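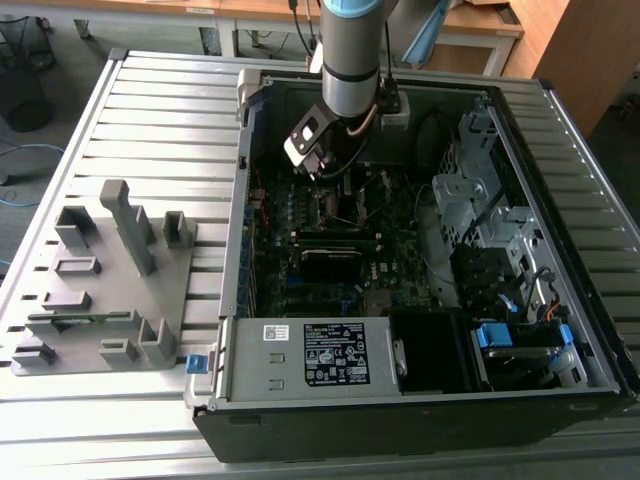

4. Laying out the bench

I set the tower on its side with the panel off and the motherboard facing up, then park the arm over it. Part holders go to the left, where Probert can reach them. If your case rocks at all, sort that first!

1. Switch Probert on and choose Teach.
2. Jog down slowly over the board (I stay at speed 7 and never regret it).
3. Save the point, lift straight up, save again. 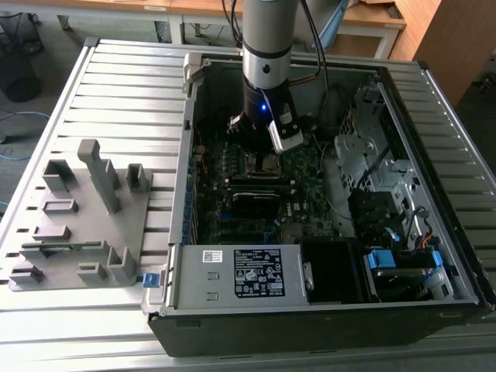
Fig. 4b: Gripper above the board, case on its side

Caution: keep your fingers out of the case while the arm has power.

4. Raise the socket's load plate fully before you run Place.
5. Bring the processor in by its cover, square to the socket.
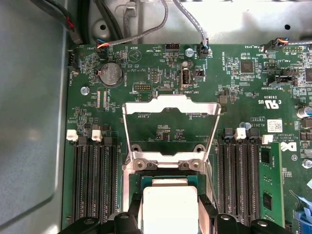 Wyn Hughes: I can do this bit by hand before the arm has finished thinking. Call me when it can fold a shirt.

Fair point, Wyn, but I'd still leave it a tray of processors over lunch.

6. Check the socket by eye before going on to memory. Probert won't spot a bent pin. 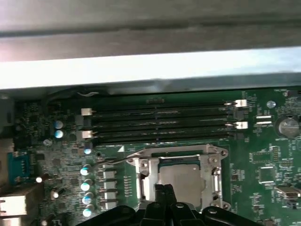
Tegwen Ifans wrote to ask whether it copes with a different make of board, and no, not yet – you teach every point again from step 1.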